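Courses > Building Services Automation > Unit 6: Planning and Budgeting for Equipment

Search this site Enter keywords Go

Last updated: May 22, 2024

Unit 6 handout. Budgeting for a washroom cleaning robot
Notes by Rahel Mayrhofer. Read with the Cladlow worksheet.

6.1 Scope

This unit covers the purchase of one mobile robot with an arm and a two-finger gripper, for use in washrooms. Floor scrubbers were dealt with in Unit 4 and are not repeated. The case used throughout is the Cladlow site, which has 20 washrooms on two floors. All money is left out of the notes. Prices go in the worksheet, taken from the quotations handed out in class.

6.2 Write the task list first

The task list comes before any supplier is contacted. Each task is written as one action on one object: raise the lid, lower the lid, wipe the seat, press the flush, empty the bin. "Clean the toilet" is too wide to price. Against each action, record the fitting involved, the height of the contact point, the clearance to the nearest wall and whether anything has been added to the fitting.

Small additions matter. A clip or tab on a lid changes where the fingers can close and how wide they must open. Cables near the working area are entered in the same table, with the side they hang on. Valentin Tanner's survey form for the Ocampo building has a column for this and may be copied. 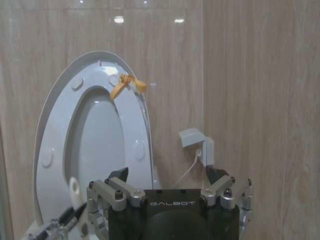 Should spare fingertips be in the purchase price or in the running costs?

Put the first set in the purchase price and all later sets in the running costs. The first set is needed for acceptance testing, so it belongs to the project.

6.3 Cost headings

Use these headings in this order.

Purchase: base, arm, gripper, charger, first set of spares, delivery.
Site work: sockets, door openers, network points, any change to fittings.
Setting up: mapping, teaching of tasks, acceptance test.
Running: service contract, consumables, fingertips, battery replacement, software fees.
Staff: training, supervision, cover while the robot is out of service.

Site work is the heading most often left short. In the Risden exercise last October, most groups entered the door openers and missed the electrician. Fixed adaptations to lids and handles also go here, priced per washroom and multiplied by the number of washrooms in scope.

6.4 Hours

For the worksheet, assume 900 operating hours a year. Divide the yearly running cost by this figure to get the running cost per hour. Do the same with the purchase cost after spreading it over the service life stated in the quotation. If the quotation gives no service life, ask for it in writing. Do not fill in your own.

6.5 Trial before order

A trial of 9 working days is allowed for in the Cladlow plan. The trial uses the real fittings and the task list from 6.2. Record each attempt as completed, completed with help, or stopped. The supplier may adjust the robot during the first two days only. Later changes are logged and the affected tasks are started again.

The trial has its own budget line, paid whether or not an order follows. Seraina Stöckli's note on the Pasto trial shows a suitable log sheet.

6.6 To hand in

Task list, completed worksheet, and one page stating which tasks remain with staff. Work in pairs. Questions on the worksheet go to Luzius Gisler.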